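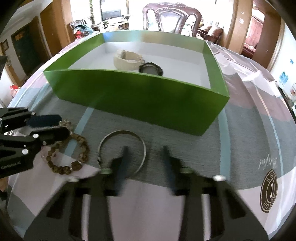 Sorting the bracelets and watches at the dining table, Hurkeswood, September. Everything from the top drawer that goes on a wrist is being gone through before the move, and the green box is for what stays together. The tablecloth went on first so the beads wouldn't roll.

The brown beaded bracelet came from the Skuvska market, where most of the stalls wanted 3000 for one like it. We paid 1000 at closing time. The thin silver bangle is older and has no maker's mark.
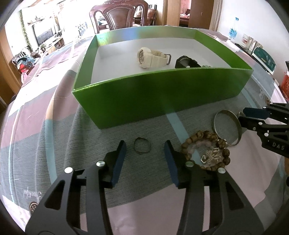
The crystal beads get tangled with everything, so they will go in a pouch of their own. Same for the small charms, which include a couple of square and heart-shaped ones. The wide silver bangle was bought in Tenia and is a little big for anyone in the family.

Watches go in the box on their sides, to keep the faces from rubbing. The black one needs a battery. Joly on the main street changes them in 2 days and is closed at lunch.

Necklaces and earrings are on the next page, 72 pictures in all.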